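**Re: [osthorpe-growers] Repotting now or wait until April?**

Oh, I'm so glad you asked this, because I've been repotting all week and have thoughts!

I'd do it now if the roots are coming out of the bottom, and wait until April if they aren't. Mine have always sulked a bit after an autumn move, but they picked up again once they were on the bright side of the kitchen. Go up one pot size at most. I once put a tiny offset into a huge tub and it sat there doing nothing until the compost went sour - lesson learned.

On compost, I've gone over to the Rerklow mix and I love it. It's gritty, it drains well and it doesn't shrink away from the sides when you forget to water (I do forget). The Sadex one is fine too, but I'd add a few handfuls of perlite. For watering I give each plant 200 ml, let it drain properly, and then leave it alone until the top 2 cm feels dry. Brown tips are usually our tap water, so try rainwater for a month before you start feeding anything.

And please don't throw out the babies! Bring them to the Osthorpe swap - anything with long thin leaves goes in minutes, and I'll happily take whatever's left for the school stall.

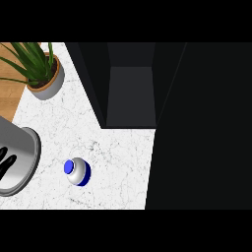 Ka-ming Kuo

On 23 September 2023, Ng wrote:

> Hello all,
>
> My spider plants have filled their pots and the tips are going brown. Is it too late in the year to move them on? Also, which compost are people using these days? The last bag I bought was mostly twigs.
>
> Thanks,
> Ng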